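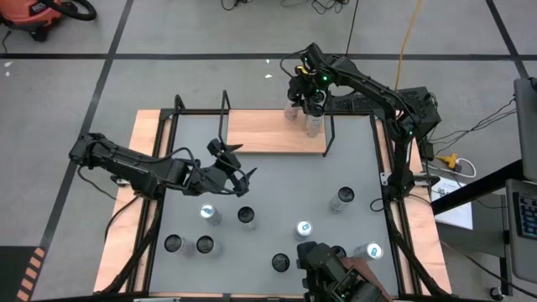
## 4.2 L'effet de hauteur résiste-t-il à l'examen ?

Les manuels de marchandisage présentent l'effet de hauteur comme acquis : un produit posé plus haut que ses voisins, à portée du regard, se vendrait mieux. Les données que nous avons pu réunir n'autorisent pas cette assurance. Le premier problème est de définition. Entre une surface plane et une plateforme surélevée placée sur son bord (figure 4), l'écart de niveau se constate sans peine ; dire à partir de quel écart un acheteur change de comportement est une autre affaire, et aucun des travaux examinés n'avance de seuil justifié. Van Acker parle de « position haute » dès que deux niveaux existent, Subramaniam réserve le terme au rayon situé à hauteur des yeux. Les deux auteurs se citent pourtant mutuellement comme s'ils mesuraient la même chose.

Le relevé de l'enseigne Fairclough, souvent invoqué, porte sur 884 passages en caisse répartis entre 19 magasins. L'effectif paraît confortable. Il l'est moins lorsqu'on constate que les produits surélevés étaient aussi, dans la plupart des cas, ceux dont le prix venait d'être baissé. Kazmi reconnaît la difficulté en note, puis n'en tient plus compte dans ses estimations. Nous avons demandé les données par magasin ; seules celles de Hamis et de Dudia nous sont parvenues, dans des formats incompatibles.

À Hamis, l'avantage de la position haute disparaît dès que l'on retire les semaines de promotion. À Dudia, il subsiste, mais il tient à une seule catégorie, les conserves de légumes, et le responsable du rayon avait lui-même choisi les références à surélever. On peut penser qu'il a retenu celles qui partaient déjà bien – c'est ce que tout commerçant raisonnable ferait.

Reste l'étude de Jerura, la seule à avoir tiré les emplacements au sort. Ferraro et Tse y ont interrogé 33 clients à la sortie du magasin, un jeudi, entre 17 h et la fermeture. La majorité déclare avoir remarqué les produits placés en hauteur. Nous ne doutons pas de ces réponses, seulement de ce qu'on leur fait dire : remarquer un article n'est pas l'acheter, et le questionnaire ne comportait aucune question sur l'achat. Les tickets de caisse n'ont pas été conservés.

Nous laissons donc la hauteur hors du modèle principal et l'introduisons comme variable de contrôle dans la section suivante, sans interpréter son coefficient.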